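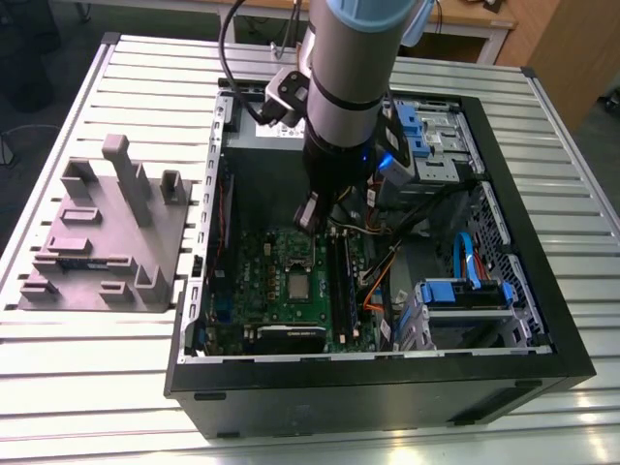
Robot arm over an open computer case, with the processor exposed on the motherboard.

Section 3: Setting Up Your Snow Board and Stake

You have your Fliltance kit unpacked, so now comes the fun part! Once the board is down you can measure every snowfall of the winter, from a dusting to the kind of storm that buries the mailbox. The station at Nivurholm has a paper log going back to 1894, and the method in it is close to what you're about to do.

What you need
The white snow board
The marker flag and its rod
The snow stake, in two sections
The Fuchs depth sensor and bracket (if you ordered it)
A level, a rubber mallet and a tape measure

Setting the board

1. Pick an open, flat spot on grass. Stay away from roofs, fences and big trees, and keep well clear of anywhere a plow or snow blower throws its load. Walk the yard on a windy day if you can. You'll soon feel which corners are sheltered and which ones get scoured bare.

2. Trim the grass short and press the board down until it sits flush with the ground. Check it with the level both ways.

3. Push the flag rod in beside the north edge. You'll be glad of it after the first deep snow, when the whole yard looks the same.

Note: Do this before the ground freezes. August is a lovely time for it, even if the neighbors give you a funny look.

Setting the stake

4. Join the two sections and tighten the collar by hand. The zero mark goes at ground level, and the numbers should face the window or door you'll be reading from.

5. Tap the stake in with the mallet, checking for plumb as you go. Stop when zero meets the soil.

Caution: Never hit the stake directly on the printed scale. Call your local utility marking service before driving anything into the ground.

Mounting the depth sensor (optional)

6. Clamp the bracket to a solid post so the sensor looks straight down at bare ground or short grass. The stake must stay outside its view or you'll get some very odd snow depths.

7. Measure from the sensor face to the ground and type that number into the Fetisau logger under BASE HEIGHT. Enter it in millimeters.

8. Set the reading interval to 600 seconds. You can go shorter, but the batteries will drain faster, and on most winter days you won't see much difference in the graph.

9. Leave it running overnight with no snow on the ground. In the morning the depth should read within 5 mm of zero. If it's off, measure the base height again and repeat.

Your first reading

Go out at 7 a.m., or at whatever hour you can keep to all season. Measure the new snow on the board in several places, write down the average, then sweep the board clean and set it back on top of the snow. Leave the snow around the stake alone, as it shows the total depth. Enter a zero on days with no new snow, too! Those bare weeks in a dry winter are every bit as interesting as the big storms when you look back through the log.

For melting a snow sample to find its water content, go on to Section 4.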